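Plarketti to sell printed bed covers singly from September

Home textiles seller Plarketti will begin selling its quilted bed covers one at a time in September, ending a rule that made shoppers buy them as part of a four-piece set. The change applies to the online store first and to the shop counter later in the fall.

The covers will be offered in two sizes, with plain and printed versions of each.

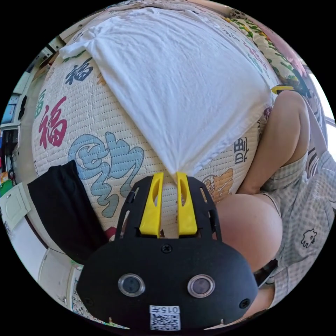
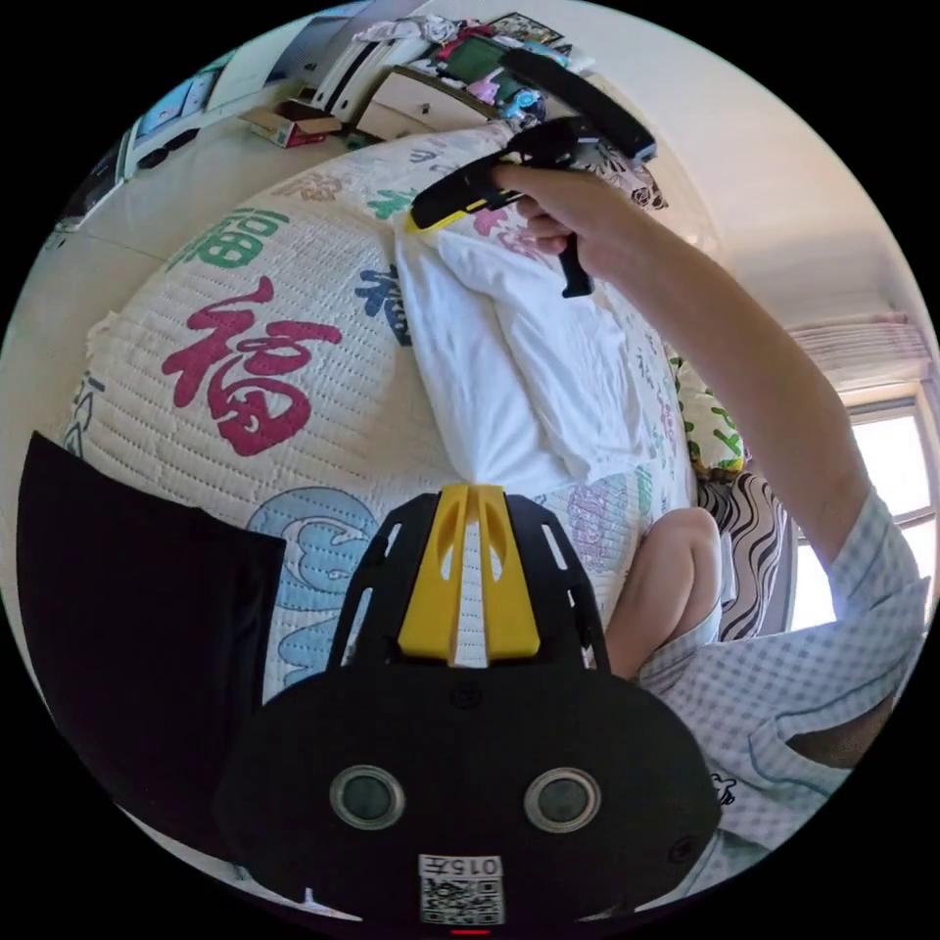
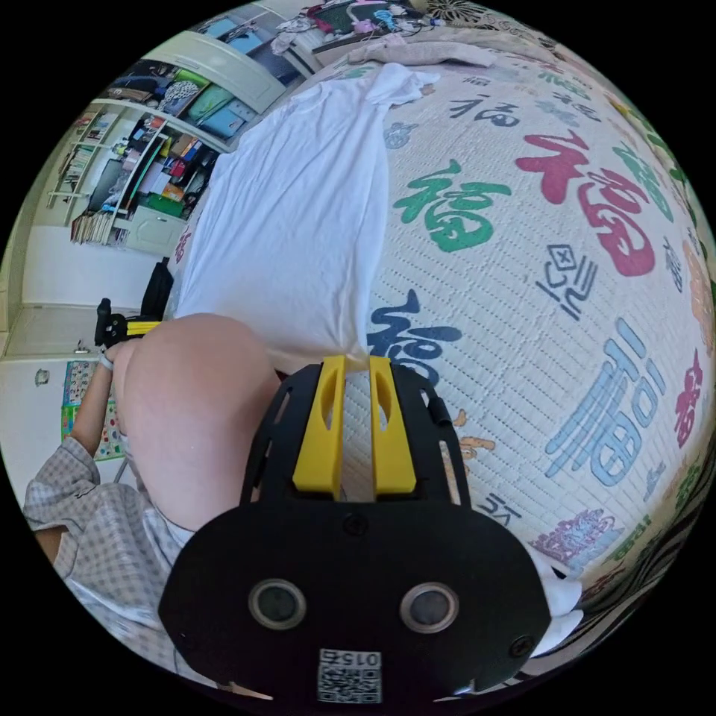 Demand for single covers has come mostly from people who already own sheets and want something washable over the mattress, said Kwan-ho Wei, who handles bedding orders at Plarketti. The store took 716 requests for single covers over the summer, most of them by email, and had to turn them down. Printed covers were asked for more often than plain ones. Patterns built on the character 福, which stands for good fortune, are popular with families buying for a parent or for a first apartment. On a pale quilted ground like the one under the white T-shirt, the character can be repeated in red, green, dark blue and light blue on the same cover, and Wei said buyers tend to prefer that mix to a single color.

"People tell us they fold the laundry on the bed, they sit on it, the kids do homework on it," Wei said. "They want a cover that can go in the wash every week and they don't want to pay for pillowcases they won't use."

The first batch will be 1,000 covers, sewn by Tkachuk, a workshop that already makes the store's table linens. Of those, 100 will be held back for exchanges. Orders placed before noon will ship the same day while stock lasts.

Returns will be accepted within 7 days if the cover has not been washed. Buyers who want a different size can exchange once without paying shipping. Covers bought as part of a set cannot be returned separately, and that rule will stay in place.

Two other sellers in the area, Luleo and Wundo, already offer single covers. Luleo carries only plain colors. Wundo sells printed ones but takes orders a month ahead.

Plarketti said the four-piece sets will remain on sale at their present price. Matching pillowcases will not be sold separately this year. Wei said the store would look at that again after the winter holidays, when it normally places its orders for spring.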